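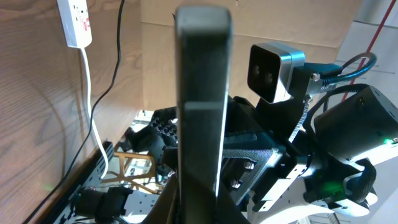
Power strip on a wood-grain panel: screws, tape or what?

Board: Home and Workshop > Desks, Tables, Cables
Thread started September 26, 2026

tansyrow
Right, quick one before I go and get the shopping in. White power strip, fixed up high on the wood, lead hanging straight down then curling off at the bottom. Want to do the same at home, end panel of a big table I use for sewing and the laptop. Panel is light wood grain, quite nice, don't want to wreck it.

Questions
- screws or sticky pads
- what do you do with the lead so it isn't just dangling
- is up high daft? I keep kicking the one I've got on the floor

Table is a Gevico, the long one. Not sure if the panel is solid or that stuff with the pretty layer on top. Ta

---

plinth_and_co
Screws. Always screws. Sticky pads let go at 3am and frighten the cat.

Check the back of the strip, most have two keyhole slots. Put a bit of paper over the back, rub with a pencil, you get the slots marked. Tape the paper to the panel, drill through it. Ten minutes.

---

marrowfat
Disagree with above. If it's a veneer end panel, 16mm or so, a screw is fine till you yank a plug out, then it works loose and you've got a fat hole. Pads if you clean the surface properly first. Mine have been up since January, four plugs in and out every day.

---

plinth_and_co
Which pads though

---

marrowfat
The Wonda ones, grey foam. Wipe with meths, let it dry, press for a full minute, leave it overnight with NOTHING plugged in. People skip the overnight then moan.

---

tansyrow
Don't have meths. Would window cleaner do?

---

marrowfat
No, leaves a film. Surgical spirit from the chemist will do it. Try a bit underneath first in case it lifts the varnish.

---

oldlanefay
Can I just say about the cable. A long drop like that is a snag waiting to happen if there's chairs near it. My lad caught a chair leg in ours and had the lot off the wall, strip, laptop charger, lamp. Lamp was my mum's.

Clip it. Little white clips with the nail, every hand's width or so, run it down the back corner of the leg.

---

brackenhurst
Nail clips into a nice panel?? Use the adhesive ones.

Also leave slack at the bottom. A loop near the floor is fine, what you don't want is it pulled tight to the socket. Pulling sideways on a plug all day long is bad for the plug and worse for the socket. So I'd keep the curve, only tidy the long straight bit.

---

oldlanefay
The back of the leg! Nobody looks there. But yes ok adhesive if you're fussy

---

brackenhurst
I'm fussy

---

tansyrow
Back. Forgot the milk.

So clips down the rear edge, loop at the bottom, still undecided on pads v screws. Anyone know if the Gevico ends are solid? Had a look underneath and can't tell, edge has a strip on it.

---

Wing-sze Mok
If the edge has a strip on it it's a board with a facing. Grain is the giveaway, on solid wood the lines on the face carry on over the end in a way that makes sense. On a faced board they just stop at the strip.

I fit out sewing rooms so I do this most weeks. What I do: neither. Thin batten, painted or oiled to match, screwed from BEHIND the panel with short screws, then strip goes on the batten. Holes in the good side are hidden by the batten. When the strip dies you swap it and only the batten has scars.

Measure your screws. Panel thickness plus half the batten, no more. I've seen them come out the front.

---

plinth_and_co
That's a lot of faff for a power strip

---

Wing-sze Mok
It's twenty minutes and it doesn't fall off.

---

marrowfat
Nor do mine!

---

saltmarsh_ted
Height. Nobody's answered the height question.

High is good. No kicking, no crumbs, no dog. But think about where your plugs point. If the strip runs upright near the top of the panel, anything with a chunky adapter sticks out at hip height and you'll walk into it. I had a bruise for weeks. Put it on the side you don't walk past, or just inside the leg if there's room.

Also sewing machine foot pedal lead has to reach the floor AND the machine lead has to reach the strip. Check both before you fix anything. I didnt.

---

tansyrow
Oh that's a good point about the pedal. Pedal plugs into the machine on mine so it's only the one lead. But the iron. Iron lead is short.

---

saltmarsh_ted
Please don't run the iron off the strip with everything else. Iron in the wall.

---

brackenhurst
Depends on the strip. UK one with a 13 amp fuse will take an iron on its own. Iron plus fan heater, no. Sewing machine and laptop are nothing. Add up the watts on the labels and see.

---

saltmarsh_ted
Yes but she'll forget in winter and put the heater on. I would. Iron in the wall.

---

oldlanefay
With Ted on this one

---

brackenhurst
Fine. Iron in the wall. But it's not because the strip can't do it.

---

tansyrow
Iron in the wall it is, the ironing board lives by the door anyway so the socket's right there.

What about the floor. I've got wooden chairs with crossbars and they get pushed in and out all day, the lead always ends up wrapped round one

---

oldlanefay
THE LAMP

---

tansyrow
Yes sorry, I did read it!

---

Wing-sze Mok
Bring the lead down the leg furthest from the chairs, along the skirting, into the wall. If it has to cross the floor anywhere people walk then you need a longer lead going round or the table wants moving. Not a rug over it please.

Felt on the chair feet as well. They slide further than you expect so give the lead more room, not less.

---

marrowfat
Rug over a cable, my nan did that for forty years

---

Wing-sze Mok
And mine. Still no.

---

plinth_and_co
Shih do a cable tray that hooks under the table top, no fixings in the panel at all. Strip sits in it. Bit ugly but it's underneath so who cares.

---

marrowfat
Had one of those. Full of fluff and pins inside a month. Sewing table, think about it. Pins in a power strip.

---

plinth_and_co
Hm. Ok fair, hadn't thought of pins

---

tansyrow
Pins are a real thing here, I find them in my slippers. So upright on the panel and not lying flat in a tray, that's that settled.

Think I'm going with the batten. Got a length of pine in the shed left over from a shelf. Do I need to stain it or will it look alright raw, panel is a light brown.

---

Wing-sze Mok
Raw pine goes orange over time. One thin coat of whatever's nearest. Or paint it white to go with the strip, then it looks like you meant it.

---

brackenhurst
White would be my vote

---

oldlanefay
White shows every mark. Match the wood.

---

saltmarsh_ted
It's a batten

---

tansyrow
Laughing. White, I've got a tester pot open already. Will do it tomorow when the light's better and report back. Off to find the short screws, they're in the biscuit tin with the buttons I think

---

marrowfat
Turn it off at the wall and unplug it first. And if the batten falls off I've got spare pads.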